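Do You Really Have to Make Your Bed?

Grown-ups say a lot of things about beds. Make it every morning. Shake out the blanket. Fold it properly. Some of these rules make good sense, and some of them have been passed down for so long that people have stopped checking. Let's check a few.

Rule one: a made bed is a clean bed.

Is it? Think about what happens while you sleep. Your body gives off warmth and a little sweat, and tiny flakes of skin rub off onto the sheets. If you jump up and pull the covers tight right away, all of that stays under there. Making the bed hides the sheets. It doesn't wash them. Only washing does that.

So should you leave the covers pulled back for a while first? Lots of people say yes, and it does let the sheets air out. Some people go further and say it gets rid of dust mites, which are bugs too small to see. Be careful with that one. A bed in a real bedroom is not the same as a test in a lab, and airing a bed before breakfast probably won't send many mites packing.

Rule two: a bedspread keeps you warm.

A bit, maybe. A bedspread is the big top cover that goes over everything else, and many of them are thin. What keeps you warm is trapped air. Thick, fluffy things hold more air than thin, flat things, so a plush blanket usually does a better job. The bedspread is mostly there to look nice and to keep dust off the layers below. A busy pattern of flowers and leaves has one more use, if you ask me – it makes small marks hard to spot. Handy, but a mark you can't spot is still a mark. 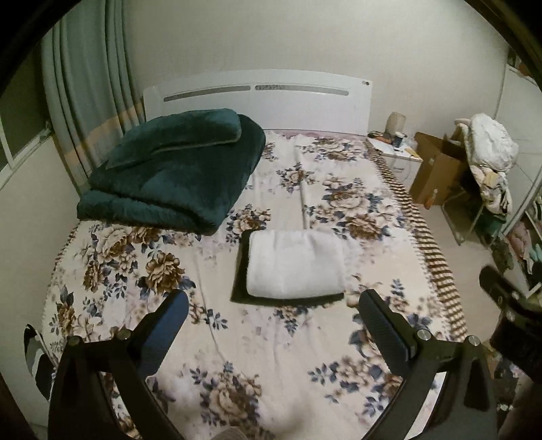
Rule three: things should be folded, never rolled or dumped.

Here I'm half on the grown-ups' side. A folded towel stacks well, and you can pick it up without the end dragging on the floor. But does folding keep it fluffy? Not by itself. Fluffy towels are made of little loops of thread, and the loops get squashed when the towel sits under a heavy pile. A towel also has to be dry all the way through before you fold it. Fold a damp one and the middle stays damp, and after a while it smells like an old sponge.

You can test this one yourself. Take two clean, dry towels of the same kind. Fold one and roll the other. Leave them overnight, open them in the morning and feel both. Can you tell which was which with your eyes shut? I couldn't.

Rule four: a tidy bed helps you sleep.

I have heard this from plenty of people, and when I ask how they know, they usually say it just feels true. Perhaps it does help. Getting into smooth covers is nice. But people who make their beds may also go to bed on time, or keep their rooms quiet, and then how would you know which thing did the helping? Try keeping a sleep diary for 29 nights. Write down whether the bed was made and how well you slept. Even then, you'd only know about you.

None of this will get you out of making your bed tomorrow, by the way. If somebody at home asks you to do it, that's a different kind of reason.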